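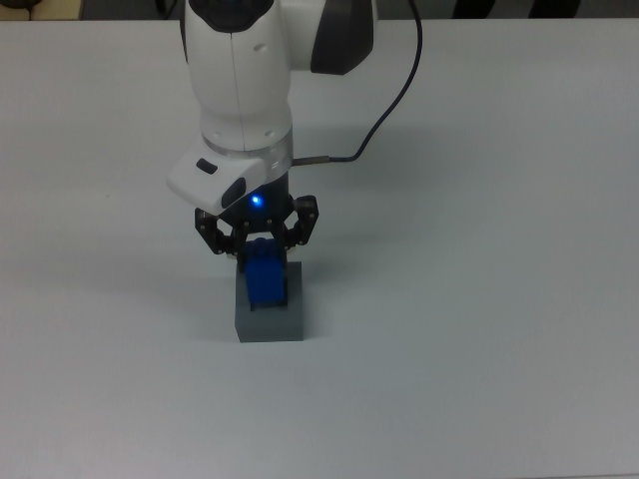
Devendra Agarwal replied that he would want the old fingertips back on before anyone touched the controller settings, and that he had seen the same fault on the Floniner gripper with nothing wrong in the software at all.

Fair point, and I did that first. Log so far is below.

Ticket: Insert test, blue part into gray block, gripper stops short of full close
Opened by: Tarun Mittal
Opened: 13 February 2025
Status: Open
Priority: Normal

Setup
White arm, two-finger linkage gripper, sensor housing at the flange. Controller is the Shakya unit. We are comparing this gripper against the Floniner on the same pick and insert routine. Same table, same gray block, same blue part for both.

Problem
The gripper reports "object held" before the fingers have reached the force we set. The part stays in the fingers on the lift but turns a little when it meets the block. The arm then pushes down on a part that is no longer straight and the controller throws a contact stop.

Out of 1,322 cycles on this gripper, 617 ended in a contact stop. The Floniner ran the same routine last July with 7.

Step 1. Original fingertips
Took off the soft Zellow tips and put the factory ones back. Ran a short batch. Stops still happen. The part turns less in the fingers, so the tips are making it worse, but they are not the cause.

Step 2. Cable
Reseated the connector at the flange and gave the cable more slack. At full wrist rotation it was pulling on the connector. No change in the fault. Leaving the extra slack in anyway.

Step 3. Status light
Blue the whole time, including during a stop. According to the manual that means powered and talking to the controller. No dropouts in the controller log either.

Step 4. Close speed
Dropped close speed to the lowest setting. Stops went down a lot. At the old speed the fingers seem to bump the part, the current spikes, and the gripper takes the spike as a good grip. I have not proved this yet — the current log only samples every 5 ms and I may be missing the peak.

Step 5. Camera offset
Meenakshi Saxena asked if the camera could be sending the arm to the wrong spot. Ran the insert with the camera off and taught positions only. Same fault, so I am leaving calibration alone.

Comment from Sushil Srivastava
Slow close is fine as a test but we can't ship it to the Iltgate line like that. Cycle time is already over. Can you try fast close to just before contact, then slow for the rest?

Reply from Tarun Mittal
Yes. It needs the two-stage close command and our driver doesn't expose it. Pankaj Pant has a branch that does. I will load it on the spare controller and leave the main one as it is.

Comment from Devendra Agarwal
Check the minimum hold time too. Ours was set to zero out of the box.

Reply from Tarun Mittal
Ours is also zero. Will run that on its own first, before the two-stage close, so we know which one did it.

Next
Hold time test, old close speed, factory tips.
Two-stage close on Pankaj's branch.
Repeat both with the Zellow tips if the stops clear up.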